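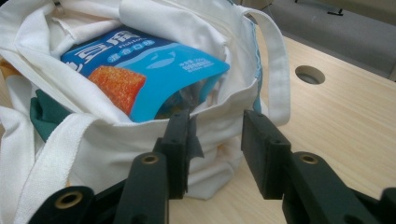
Most records that skip are dirty, and most of the dirt comes off at home. These are the habits I've settled on for a collection kept in a small apartment with one shelf and one turntable.

## Cleaning

Brush every side before you play it. Use a carbon fiber brush, hold it still on the spinning record for two or three turns, then sweep it slowly toward the outer edge. Pressing harder just pushes the dust into the groove.

For a used record, do a wet clean first:

1. Lay a clean folded towel on the table and set the record on it.
2. Put a few drops of record cleaner on a microfiber pad. Keep it off the label.
3. Wipe along the grooves, never across them.
4. Go around again with a second pad dampened with distilled water.
5. Stand the record in a dish rack for 30 minutes before it goes near a sleeve.

Tap water leaves minerals behind, and you will hear them in the quiet passages. Kitchen spray and glass cleaner are worse. I ruined a good Starness live album that way, side two especially, and had to buy it again.

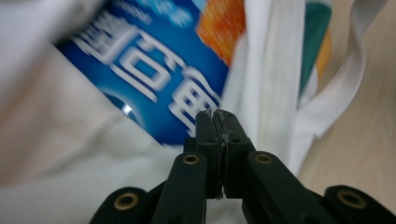
Wash the pads by hand with plain dish soap and let them air dry. Fabric softener leaves a film that ends up on the next record.

## Sleeves

Old paper inner sleeves shed. If you pull a record out and see fine white dust on it, throw the sleeve away and use a lined one. I buy Rerkard inners in packs of 30. Any brand with a smooth plastic lining does the same job.

Keep the original printed inner if there is one. Slide it into the jacket behind the new sleeve so the lyrics stay with the album.

Price stickers come off cardboard with a hair dryer on low. Warm the sticker, lift one corner with a fingernail and pull back slowly, keeping it flat. Take the record out of the jacket first. On matte jackets I leave the sticker alone — the ink comes up with it more often than you'd like.

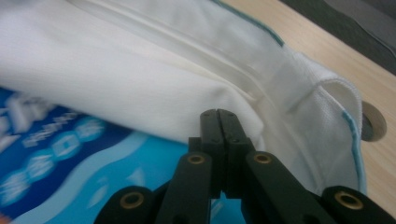
## Storage

- Stand records straight up. A leaning stack warps over a summer.
- Fill the shelf until you can still pull one out with two fingers, and no tighter.
- Keep them away from radiators and out of direct sun.
- Don't store them flat, even the ones you never play.

My Skjelbred box set is too deep for the shelf, so it stands on the floor against an inside wall, on a scrap of board in case of a spill.

## The needle

Clean the stylus from back to front with a small dry brush, in the same direction the record travels. Side to side can bend it. I do this every few albums, and always after a secondhand one.

If the sound is fuzzy on the last song of each side but fine on the first, check the tracking weight before you blame the pressing. A cheap digital gauge is enough. My copy of the second Jiveo record sounded terrible for months, and the arm was set too light the whole time. It's a loud record with a lot of bass, and the closing track still makes the needle work.

Write down the month you fit a new stylus on a piece of masking tape and stick it under the turntable. Mine says December.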